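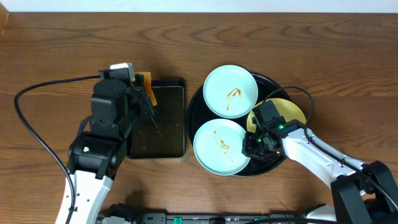 The head of maintenance at Riquelme, a contract laundry that serves hotels and care homes, has spent most of the past two years on one subject: the hardness of the water coming into the building. The plant draws from a chalk borehole supplemented by the mains, and both sources are hard. We met in the boiler house on 6 December 2024, between the morning and afternoon loads.

"Scale is a heat transfer problem before it is anything else," she said. "People see the white deposit on a tap and think of cleaning. I see it on a heating element and think of the gas bill."

The old softener was a single-column unit that regenerated at night on a timer, whether the resin was exhausted or not. On light days it wasted salt. On heavy days it ran out of capacity by mid-afternoon and passed hard water to the washers for several hours. The fault was found when the site began testing at the outlet every hour instead of once each morning.

"The morning test always passed," she said. "It had just regenerated. We were measuring it at its best."

The replacement, a twin-column softener from Kirnen, regenerates by metered volume. One column is in service while the other is rinsed or held on standby, and the changeover is set at 4,000 litres. The calculated capacity was slightly higher, but she left a margin for variation in the borehole supply, which gets harder in dry autumns.
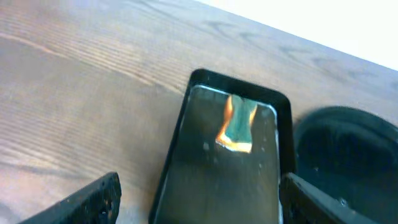 Salt is the main running cost. The plant used 3,410 kilograms in the last full year of the old unit and expects to use less this year, although she declined to give a figure until the accounts close. Tablet salt is used throughout. Granular salt was tried for one month and abandoned after it bridged in the brine tank, leaving a hollow crust with no salt in contact with the water below it.

"You look in from the top and it seems full," she said. "Push a broom handle down and it goes straight through."

The pipework gave more trouble than the softener. The existing copper had scale in it from before any treatment was fitted, and softened water began to loosen it. Strainers on the washer inlets blocked almost 80 times in the first quarter. The answer was a coarse filter from Votard ahead of the manifold, cleaned weekly, and the replacement of two long horizontal runs where debris had settled.

Detergent dosing also had to be reset. The Clusix controllers on the washers had been set up for hard water, and with soft water the same dose produced too much foam, which lengthened the rinse. Doses were brought down in small steps over six weeks, with towels checked for residue after each change.

I asked whether she would recommend the same arrangement to a smaller site. She was cautious.

"Only if they'll test it," she said. "A test kit is cheap – an hour of somebody's time each week is the expensive part. If they won't do that, they should descale twice a year and budget for elements."

The next job is the calorifier, which is due to be opened for inspection in the new year. It has not been opened since the softener was changed.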